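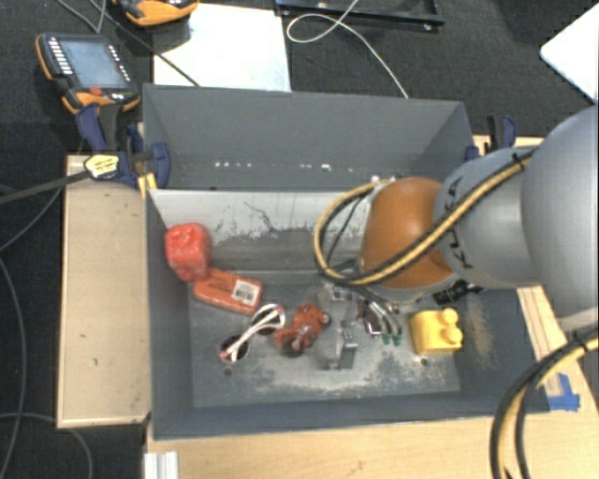 A robot arm over the front picking bin at the Moulin laboratory. Credit: Lisulex

Lisulex has begun collecting grasping examples for Hellon, a learning system intended to help robot arms pick mixed items out of bins. The work started in November 2020 at the company's Moulin laboratory and will continue for 12 weeks.

Each example records one attempt by the arm to pick up an item, together with the camera view from before the attempt and a note of the result. Failed attempts are kept in the collection and labeled as such. The laboratory plans to record 900 attempts per day, using items that differ in shape, surface and stiffness.

"The system can only learn from what it has been shown," said Maribel Inga, who leads the project. "We need difficult items in the bin from the first day, including those the arm will often drop."

Items are exchanged after every 15 attempts. Staff check the labels at the end of each shift, and records with missing camera views are removed.

Budero, a partner in the project, will test the trained system at its own site. Ginette Rolland, head of automation at Budero, said the company had supplied 29 of the items now in use.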